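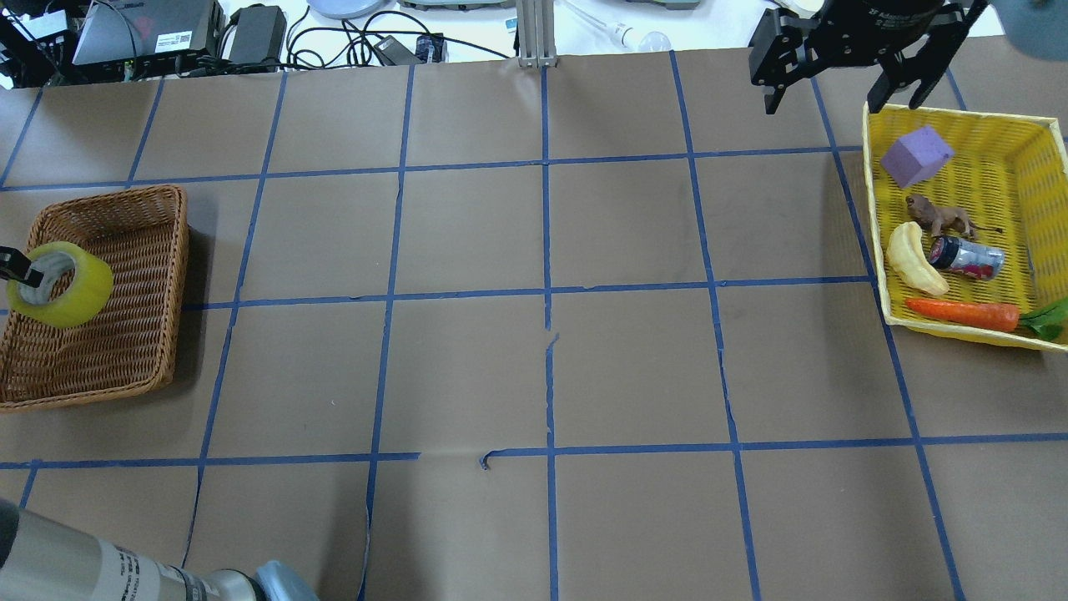

Grid table with both baskets out, April check.

Clasari Sorting Room: Table and Small Items Checklist

Area: Room 7, grid table
Checked by: Jintana Yensuk
Follow-up: Kanyarat Thongdee
Form in use: table sheet, version 2

Mark each line OK, Action or N/A. Write a comment for anything marked Action. If an item is taken out of use, put it in the grey box under the sink and note it here.

TABLE AND COVERING

Table steady, no rocking when leaned on: OK
Comment: Feet checked at all corners. One was wound out slightly in the last check and has held.

Table edges free of splinters and sharp points: OK

Paper cover flat and whole: Action
Comment: There is a tear or deep crease running down the middle of the brown paper, in the centre column. The rest is lightly wrinkled and scuffed, as expected with use. The centre line needs replacing or patching from underneath. Do not tape over the top, as it confuses the grid.

Tape lines stuck down along their full length: Action
Comment: Pressed down by hand. Two ends on the near side lifted and were pressed back. Lines are a bit wavy in places. This is untidy but not a hazard. Straighten them when the paper is changed, using the long rule from the Kamolrat cupboard.

No loose tape or scraps on the surface: Action
Comment: Small torn piece of blue tape loose near the centre. Removed after the check. Please bin offcuts when you cut them. They stick to sleeves and then to the items.

Cover secured underneath: OK
Comment: Folded and taped on the long sides. Short sides are only tucked. Fine for now.

BASKETS

Wicker basket, left side. Rim sound, no broken ends sticking out: OK
Comment: Ran a cloth round the rim and the inside. No snags.

Wicker basket, contents as expected: Action
Comment: Roll of yellow-green tape in it. Tape belongs in the drawer when the grid is not being laid. Jintana to ask who still needs it.

Yellow plastic basket, right side. No cracks, no sharp moulding: OK
Comment: Flexed gently at each corner. A little grubby in the holes of the weave. Wash with the next batch.

Baskets sitting fully on the table: OK
Comment: Both are well on. The yellow one is close to the right edge of the grid, so leave it no further over than it is now.

ITEMS IN THE YELLOW BASKET

Foam cube, purple. No bits missing, no crumbling: OK
Comment: Squeezed and rubbed on white paper. Nothing came off. Replace at the first sign of crumbling.

Toy animal, brown. No loose or sharp parts: OK
Comment: The item list says lion, the label on the storage tray says dog. Kanyarat to settle on one name and correct the other.

Plastic banana. No splits along the seam: OK

Small can, red and white label, dark lid. Lid tight, no dents with a sharp fold, label not peeling: OK
Comment: Lid tested by hand. Do not swap for a larger can without checking the weight against the sheet.

Toy carrot. Leaves firmly fixed, no loose pieces: OK
Comment: The leaves stick out past the rim on the right. Turn the carrot round or lay it the other way when putting things back, so it does not catch when the basket is lifted.

All items wiped down: Action
Comment: Banana and carrot done. Can, animal and cube still to do. Use a barely damp cloth for the cube and dry it before it goes back.

AROUND THE TABLE

Floor clear and dry on the near side: OK

Cables kept off the walking route: OK
Comment: Cover strip by the door has a corner lifting. It is not in the way yet. Reported to Zededia with the other floor repairs.

Lighting over the table working: OK

Scissors and knives put away: OK
Comment: Checked at 9 am and again before closing. Both pairs of scissors in the drawer.

ACTIONS

1. Replace paper along the centre column, or the whole sheet if the roll is long enough. Kanyarat.
2. Re-lay any tape lines disturbed by the above. Kanyarat.
3. Return tape roll to drawer. Jintana.
4. Finish wiping items and wash yellow basket. Jintana.
5. Agree name for the toy animal. Kanyarat.

Note from Kanyarat: paper roll is down to its last 2 metres, so I have asked for another. Will do the whole cover when it comes. Until then the table can stay in use.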